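Packing a wash box with a home-built arm, part four: teaching the pick order

If you've followed along from the start you'll have a working arm, a parallel gripper with two fingers that open and close when you ask them to, and a wrist camera that gives you a picture in your control software. Mine lives in the shared workshop at Tresgate, clamped to the end of a big brown table near the window. This part is all about getting it to put toiletries in a box (and take them out again) without you wanting to throw the whole thing in the skip.

I'm using the Turcotte controller board, because that's what I had left over from the plotter, and the Grindico finger pads I wrote up last time. Any board that can store joint positions and play them back will do. If yours has a teach mode where you can push the arm about by hand, even better!

Step 1: pick your objects and stick with them

Toiletries are brilliant for this. They're cheap, they're light, they don't smash, and every one of them is a different sort of awkward. Choose a handful and don't swap them halfway through. I changed soap brands in February and spent an entire evening working out why my grip width was off.

Put the box on one side of the table and lay the loose things out next to it with a decent gap between them. The gap wants to be wider than your fingers are when they're open, plus a bit, or you'll nudge the neighbour every time you go down.

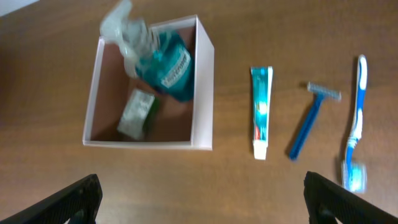

Order matters far more than I expected, and I got it wrong for ages. Big heavy things go in first, while there's still a clear floor to aim at, and the skinny things go in last. So the mouthwash gets laid in on the diagonal, the little packet goes in the corner below it, and only then do I start on the toothpaste, the razor and the toothbrush. Working outwards from the box like that also means the arm's shortest trips come first, so if your positions are drifting you'll find out on the long reach to the toothbrush at the far end of the row. Grab the tube across its middle. Grab the razor by the handle, well away from the head, and come down square to it so the fingers close on both sides together.

A word on plastic bags. If a bottle has one round it, the bag will bunch up, and the bunched part moves whenever it feels like it. Don't use it as a landmark for anything. Aim for the body of the bottle and leave the bag to do what it likes.

Step 2: set your hover point

You need one safe position the arm goes back to between every single move. I call mine home, very original. It should be high enough to clear the box walls with the tallest thing you've got dangling from the fingers, and the gripper should be fully open when it gets there.

On my controller the base joint reads 2,990 at home and the fingers read 181 when they're wide open. Yours will be different, so write yours down on actual paper and tape it to the bench. Then jog the arm there by hand, save it, send it somewhere daft, and call it back. Do that until you trust it.

While you're parked at home, have a good look at the camera picture with nothing in the way.

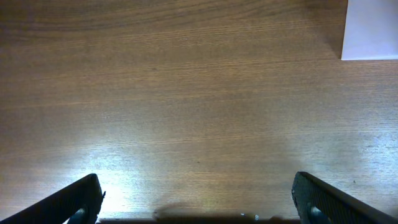

Fingers open over bare wood, with the glare at its worst low down on the left.

That shiny patch caused me more grief than any of the wiring. A glossy tabletop bounces the light straight back up at the wrist, and anything pale that you put in it more or less melts away. You've got a few options. Move the lamp, tip a bit of card over it, or turn the exposure down until you can see the grain again right across the table. I did the exposure first and then ended up moving the lamp as well.

Step 3: slow everything down

My first go had the arm running at a speed of 1,000, which on the Turcotte board is the default and is also completely bonkers for a job like this. It went whipping over the table and the picture turned to soup. I dropped it to 191 and it was like a different machine. You can creep back up later (I have, a bit), but learn your positions slowly first.

If you're taking things out of the box as well, the sideways move is where you'll notice speed the most. Lift straight up, pause for a moment, then travel. And give yourself somewhere clear to put things down on the opposite side from where they started, otherwise you end up shuffling stuff round in circles.
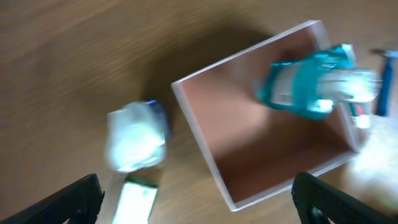

Jin-sol Jin wrote in after part three to say that a pause at the top of the lift did more good than slowing the travel, and that with half a second's wait before moving off, the bottle had stopped swinging in the fingers. I've tried it both ways now and I'd do both, but if you're impatient, put the pause in first.

Step 4: record, play back, fiddle, repeat

Now string it all together. Home, down to the object, close, up, pause, across, down, open, home. Save that as one block per object and name the blocks something sensible. Mine were called things like "test2b final" for weeks and I deserved everything I got.

Run one block on its own until you're happy with it before you add the next. When a grab misses, change one thing only, usually the height, and try again. Going down a touch further fixes most of my misses on flat packets. For round bottles it's nearly always the wrist angle, so turn the wrist until the fingers sit either side of the body and not across the ends.

Ghislain Arsenault lent me a set of Prunidik jaw springs to try on the thin handles, and I'll fit those next. The position files are on the downloads page if you want something to start from, but do change the home values before you press go!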